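Subject: Re: [Urnach-swap] Knits and towels for the fall swap – sorting question

Picture from the sorting table, pink knit and the gray-blue honeycomb cloth:

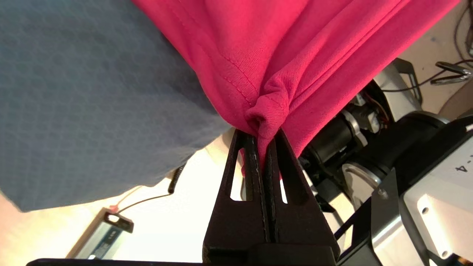 Urnach list member wrote:

> Before I bag anything else, can we settle the rule on knits? Last
> spring I put all the stretchy tops in with the woven shirts and they
> came back to me in a heap, because the Skodirden people wanted them
> apart. I have two bags at home now and would like to do them once.
> Also, do waffle and honeycomb weaves go with towels or with blankets?
> The old sheet says "textured cotton, see towels" but the bin labels
> say something else. And do we still fold, or roll?

Knits go separate from wovens this time, all of them, including thin T-shirts. If you can't tell, pull the cloth sideways near the hem. If it stretches and springs back, call it a knit. Sweaters are their own pile and should not go under anything heavy.

Waffle and honeycomb: go by size. Anything up to bath towel size goes with towels. Larger than that goes with blankets. I have crossed out the line on the old sheet. The bin labels are right.

Fold, please. We tried rolling for the Ondrejka drop-off and the rolls came undone in the van. Tops get folded in thirds with the sleeves in, then in half. Turn things right side out first and check the seams while you are at it. An open seam under an inch can stay in the regular pile with a safety pin next to it. Longer than that goes in the mending bag.

Counts so far, from the sheet on the door:

Tops, knit: 197
Everything together: 427

That does not include the bags still at people's houses. Tredance has room for 15 more bags and wants them by Wednesday, tied and labeled on the outside. A strip of masking tape is fine for the label. Write the type and the size range, nothing else – last time there were notes on the tape and the driver could not find the size.

Colors do not matter for the bags, with one exception. Keep new-looking reds and dark pinks away from the whites if they have not been washed yet. We had a bag of pillowcases go pale pink in June and they ended up as rags.

I still need hangers with clips for the skirts. The plain wire ones we have plenty of, so please don't bring more of those. I could also use another laundry marker, as the one in the drawer is dry.

The side door will be open from 2 in the afternoon. If you come earlier, leave bags under the overhang and send a note to the list so they get brought in.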